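Veterans Resettlement Project, Cloltetbridge
Progress report to the Morkilura Fund, 2019-09-23
From: Rosine Texier

Quick one this time, full accounts to follow.

Intake
57 people leaving the service have signed up. Mostly army, a few navy medics. The Lutham barracks now hands out our leaflet at the final interview - took four months to get that agreed. Referrals from the reserve units still slow. Oisín Ó Dálaigh has written to them twice, no answer.

Housing
Eleven placed in rented rooms. Three more waiting on deposits. Landlords want a civilian reference and a lot of our people dont have one. Sandrine Pichon is drafting a standard letter that a former commanding officer can sign. Legal check needed before it goes out.

Money
Spent so far: 715 on travel, 391 on printing. Travel is over, printing under. We'd like to move 900 from the events line to deposits, please confirm by email. The events line is hardly touched.

Workshops
Bench skills course runs twice a week, evening group is full. Josiane Charpentier teaches both. Small parts sorting and basic repair so far, electrical to come. Two people have asked for a certificate at the end and we can't offer one yet.

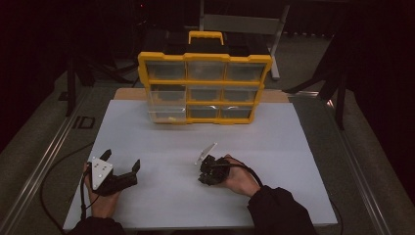 Still to do
- Reference letter to lawyer
- Chase reserve units agian
- Find second room for the evening group
- Ysaline Lacroix to send family survey results, due November

Call me if the budget move is a problem.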